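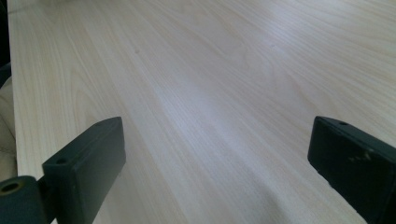

Week 4: Tabletops, grain and looking after a pale finish

Hi everyone, and welcome back. Last week ran long (my fault, I got carried away on glue), so I'm starting these notes with the bit we skipped and then moving on to finishes. If you missed the session, read the whole thing through once before you come to the workshop. If you were there, skim to the part on raking light, as I changed my mind about a couple of things on the drive home.

Reading the grain

Before you put a cloth or a pad anywhere near a tabletop, work out which way the grain runs. On a pale top it can be surprisingly hard to pick up, especially if you're standing right over it with the ceiling lights on. Move your head. Crouch down at one corner and look along the surface, then walk to the next corner and do it again. I know it looks silly, and Pieter Vanhove still teases me about it, but you'll see things from down there that you'd never spot standing up.

The long parallel streaks are the easy part. They tell you your direction of travel for nearly everything: sanding, wiping, oiling, the lot. The arched shapes (cathedrals, if you want the trade word) turn up where a board has been cut so the growth rings meet the face at a shallow angle. Straight, narrow streaks come from a steeper cut. One flat-sawn board can easily give you both, with the arches through the middle and straighter lines out towards the edges.

A word of caution, though! Grain you can see isn't proof of solid timber. Veneer has real grain because it's real wood, just very thin, and printed surfaces can be awfully good these days. Check the edge. On solid wood, the lines on the face carry over the side in a way that makes sense, and at the end of the board you should find end grain. If the edge is a separate strip, you've got more investigating to do. Look underneath too, where makers tend to be less fussy. And if you still can't tell, treat it as veneer and leave the coarse paper in the drawer.

Nathalie Hendriks asked whether repeated patterns give a printed top away. Often, yes. Find an odd little feature, a knot or a particular loop, and go hunting for its twin elsewhere on the surface. Just remember that veneer leaves cut one after the other from the same log also look like siblings, so a near match doesn't settle it. An exact match, down to the tiniest fleck, is much more suspicious.

Raking light, and the trouble with glare

Pale tops with a bit of sheen will throw a whitish band back at you from a window or a lamp. Inside that band the colour washes out and the lines go faint, and it's very easy to decide the finish has clouded when all you've got is a reflection. Shift half a step sideways. If the band moves with you, it's light. If a milky patch stays put, it's in the finish, and we'll talk about heat and moisture marks in the next session.

The same thing will trip you up with colour. I once spent most of an afternoon trying to match a repair on a Hultham dining table and mixed the whole batch while standing on the window side. Lovely match from there. From the other side it was pink! So mix your colour, let the test piece dry, then look at it from both sides and again in the evening under the lamps. Cream, grey and pink undertones all sit very close together in blond timber and they'll swap places on you as the light changes.

Specks

You'll find them. Small dark dots stand out terribly on a light surface and there's always a temptation to scratch at them with a fingernail. Please don't. Work up from the gentlest option:

Blow on it, or brush it with something soft. Crumbs and dust will go.

Wipe with a barely damp cloth, along the grain, then dry it straight away.

Look at it through the hand lens (there's a tray of them by the door, and Ineke Hermans would like them all returned this time). Is it sitting on top of the finish, or is it sealed underneath?

If it's sealed in, stop and write it down. It may be dust that landed in a wet coat, or it may be part of the timber. Neither one is worth breaking through a sound finish for without having a chat with me first.

Cleaning before finishing

For the workshop we'll use the Brouwer mild soap, made up weak. Wring the cloth out until you think you've overdone it, then wring it once more. Standing water is the enemy, mostly at joins and edges, where it creeps in and lifts things. Follow with a dry cloth, same direction, and leave the top alone while you have your tea.

Willy Dierckx swears by going straight to solvent and saving himself the wait. Willy has also been doing this for a very long time and knows what's on his tables. You don't yet, so it's soap first, and solvent only on a hidden test patch.

Sanding between coats

We'll only be scuffing. The grit I've set out is 1000, used dry and with hardly any pressure, just enough to knock back the little nibs so the next coat has something to hold on to. Keep the block flat. Don't tip it as you come off the edge or you'll rub through the corner, and on a pale top a rubbed corner shows from across the room. Vacuum, wipe, check from a low angle, and repeat if you have to.

For next time

Choose one table at home or at work and fill in the observation sheet. I'd like grain direction, any arches and where they fall, edge type, level of sheen, and every mark you can find with your best guess at whether it's on or under the finish. A rough sketch is fine. Do it once in the morning and once after dark and note what changed.

Jasper Aerts has offered to bring the offcuts from his Sketden bench project, so we'll have test pieces to share. Bring an apron, a soft cotton cloth that's been washed plenty of times (new ones shed fluff into everything), and your sheet. Room 21 again, and please use the side door.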